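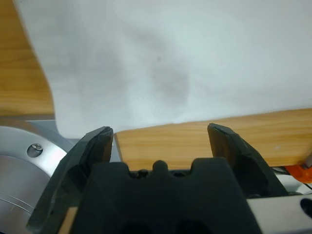 Okay, linen tablecloth thread, seeing as three of you asked after I went on about it last night.

Mum's old one went grey years ago and I finally replaced it in May. Ordered from Dristham, paid $68, and it took forever to get to Forkuswood. Gorgeous weight though!

First wash: cool, by itself, half the powder you reckon you need. I skipped softener — it coats the fibres and then nothing soaks in.

Red wine goes under the cold tap straight away, from the back. Aurora Simões swears by salt and I've never had any luck with it.

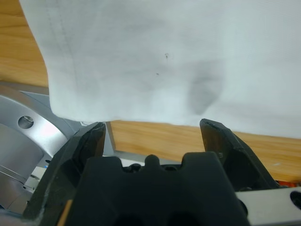
Do you have to iron linen? Only if creases bother you, and if they do, get to it while it's still damp.

Dry it in the shade if you've got coloured stuff. White can go in full sun, it loves it.

Next up is napkins. Cabrera has a set of eight in a mustard colour and I'm trying very hard to be good.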